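Horkport open day: sawdust, scones and a very long way home

I'd been meaning to get to the Grodwood open day for years and something always got in the way, usually the weather or the car or me forgetting until the week after. This July I finally put it on the fridge in big letters, filled the thermos and went. It's 70 kilometres from our place to Horkport if you take the coast road, which you should, even though it adds a fair bit of time behind caravans. The view coming down the hill past the silos is worth it on its own (and there's a bakery at the bottom, more on that later).

For anyone who hasn't come across them, Grodwood is the furniture mill on the north side of the harbour. They dry their own timber, saw it, glue it up and turn it into tables, benches and stools, and once a year they open the big roller doors and let the rest of us wander through. Gates opened at nine and there was already a line back to the boat ramp. Plenty of families, a busload of woodturners in matching vests, and a lot of people like me who own one good chisel and have opinions.

First stop was the drying yard. I could have stayed there all morning. Stack after stack of boards with little sticks between the layers to let the air through, and the smell — sort of like a pencil case crossed with a wet paddock. Our guide had been on the yard since she left school and she was terrific. She picked up a board that looked perfectly good to me, sighted down it like a pool cue and put it on the reject pile. Twisted, apparently. I have shelves at home more twisted than that.

Then into the sawmill shed, where they hand you earmuffs and you walk along behind a yellow line. They ran one log through for us and everybody went quiet when it opened up, because you really don't know what colour it's going to be inside. Ours was creamy with a streak of brown down one side. The kids next to me wanted another one straight away! They didn't get one, the saw was due for a blade change, but they did get to pick through the offcuts bin and one little boy left with a lump of wood nearly as big as his head.

The glue-up room was warmer and a lot calmer. I hadn't realised how much fuss goes into choosing which board sits next to which. They lay them out on trestles, shuffle them about, flip one end for end, stand back, have a bit of a mutter and shuffle them again. The bloke on clamps reckoned the shuffling takes longer than the gluing. He also told us to look at the end grain if we want to know how a top's been made, and I've since crawled around under every table in my house. My sister's too, and she wasn't thrilled.

After that it was finishing. They do a hard oil and a water-based clear coat, and there were sample blocks out to rub your hands over. The oil feels nicer, to me anyway. The clear coat keeps pale timber pale, though, and I do like a pale top. Ours at home has gone the colour of strong tea and I can't blame anyone except the sun and my own curtains.

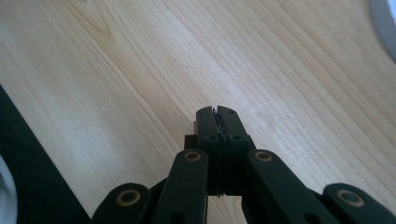 Lovely long grain on the pale tops.

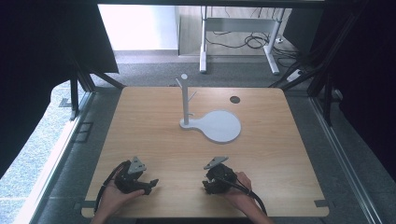
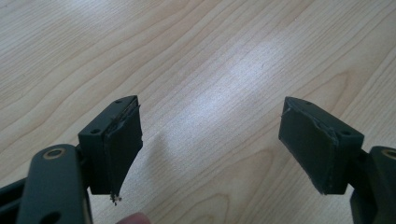 Can you buy a table on the open day and take it home with you?

Only the seconds are sold on the spot, and you need to bring your own ute or trailer for those. Everything else is ordered at the front desk and made up afterwards, with the delivery charge worked out by postcode.

I went in swearing I wouldn't buy anything and came out with two stools. They were seconds, and I have been over them with my reading glasses on and still can't find what's wrong with them. One might rock a tiny bit? It might also be my floor. They rode home in the back seat with their belts on.

Lunch was a choice between the sausage sizzle in the car park and Skanetti, the café across the road in the old net store. I went with Skanetti because it had started to drizzle. So had everyone else. It took a good while to get a seat but the pumpkin soup was thick and peppery and came with proper toast, and the scones were the tall sort that fall over when you butter them. Coffee was a bit weak for me. They do a date slice as well, and I bought a piece for the drive and ate it before I got back to the car.

With the afternoon left over I took the Ferri across to the lighthouse side. It's the little passenger boat, and yes, that's how they spell it, right across the wheelhouse in red paint. Two trips after lunch is all you get at this time of year, so check the board on the jetty before you go for a wander. I nearly missed the last one back, having got stuck into the maritime display in the keeper's cottage. There's a whole wall of knots. I can tie one of them.

A few bits for anyone thinking of going next year. Wear closed shoes or they won't let you into the sawmill, and they do mean it, there was a woman in very nice sandals who had to watch from the door. The floor is flat all the way through except for a ramp up to the finishing room that's steeper than it looks. Prams got up it with a push. Parking is free on the footy oval but it was pretty soft by mid-afternoon and I saw more than one hatchback being shoved. The toilets are behind the office and not in the shed with the toilet sign on it, that one's full of varnish.

And the bakery at the bottom of the hill shuts early! I'd been looking forward to a vanilla slice since the morning and pulled up to find the lights off and the chairs on the tables. So get yours on the way in.

I'm going back in spring if they run the bowl-turning class they were taking names for. Mine's on the list, second page, under a coffee ring.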